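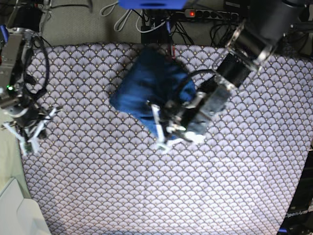 # Nappe Lykkegaard « Éventails » : essai comme surface de pliage

Référence testée : nappe rectangulaire Lykkegaard, motif éventails, coloris lavande pâle. Achat au tarif public, sans remise ni prêt du fabricant. Rédaction : Khalil Sfeir. Relecture : Villads Hafþórsson.

## Contexte d'utilisation

La nappe n'a pas été évaluée pour le repas. Elle sert de fond de travail pour trier et plier du linge : torchons, hauts en coton, serviettes de toilette. Elle remplace un molleton uni Skirnau, utilisé depuis janvier, dont la surface accrochait trop les mailles et retenait les peluches.

Les critères retenus sont le glissement du textile posé, la tenue à plat, la lisibilité du linge sur le motif et le comportement au lavage.

## Motif et contraste

L'impression couvre toute la surface : des rangées d'éventails superposés, contour marine sur fond blanc lavande, avec un petit point ocre doré près du centre de chacun. Le dessin est dense et régulier. Vu de loin, il se lit comme un quadrillage d'arches.

Cette régularité a une utilité pratique. Les rangées donnent un repère d'alignement correct pour poser un ourlet ou contrôler qu'un bord est droit. La précision reste celle d'un imprimé textile : dès que la nappe se déforme, le repère se déforme avec elle. Pour une découpe, il faut une règle.

Le contraste dépend du linge. Une pièce bleu roi froissée se détache bien du fond, y compris dans ses plis les plus sombres, parce que la masse de couleur est continue face à des traits fins. Le résultat est moins bon avec du blanc cassé ou des rayures marine étroites : le bord du vêtement se confond alors avec les contours des éventails, et l'on cherche la couture au toucher. Sous un éclairage fort, le fond clair paraît en outre délavé et le dessin perd de sa netteté.

## Tenue à plat

Point faible du produit. Le tissu est livré plié et garde des marques. Même après repassage, de légères ondulations subsistent, et le bord se place rarement droit du premier coup. Pour un usage décoratif, c'est sans conséquence. Pour le pliage, une ondulation sous une manche suffit à décaler le rabat suivant.

Deux solutions ont été essayées :

- Pinces de table Kondska, aux angles : maintien satisfaisant, mais elles gênent le passage du bras et marquent l'ourlet.
- Sous-nappe antidérapante Jisomau, découpée en retrait du bord : meilleure option. La nappe ne migre plus quand on tire le linge vers soi.

Sans sous-nappe, l'ensemble glisse dès que la pièce est lourde. Une serviette éponge ramenée d'un seul geste entraîne la nappe avec elle.

## Glissement du linge

Le coton léger se déplace sans effort et se lisse bien à la main. L'éponge accroche un peu plus, sans excès. Les vêtements roulés en boule se déploient correctement si on les saisit par un coin et qu'on laisse pendre le reste avant de reposer — la méthode inverse, qui consiste à étaler en poussant, crée des plis dans la nappe autant que dans le vêtement.

## Entretien

Lavage à 30 °C, essorage modéré, séchage à plat. Après 20 cycles, aucune perte visible sur les contours marine ; les points dorés ont légèrement pâli. Le retrait est faible mais mesurable dans la longueur. Il faut en tenir compte si la sous-nappe est coupée au plus juste.

Les peluches sombres se voient immédiatement sur le fond clair. Un coup de brosse adhésive suffit, à condition de le passer avant chaque lot de linge blanc.

## Évaluation

| Critère | Avis |
|---|---|
| Contraste, linge foncé | Très bon |
| Contraste, linge clair | Moyen |
| Tenue à plat, nappe seule | Insuffisant |
| Tenue à plat, avec sous-nappe | Bon |
| Glissement | Bon |
| Lavage | Bon |

La nappe convient à un poste de pliage domestique, avec la sous-nappe comptée dans le budget. Pour du linge majoritairement blanc, le même modèle en fond uni foncé serait préférable — Lykkegaard ne le propose pas dans ce format. La version enduite n'a pas été testée.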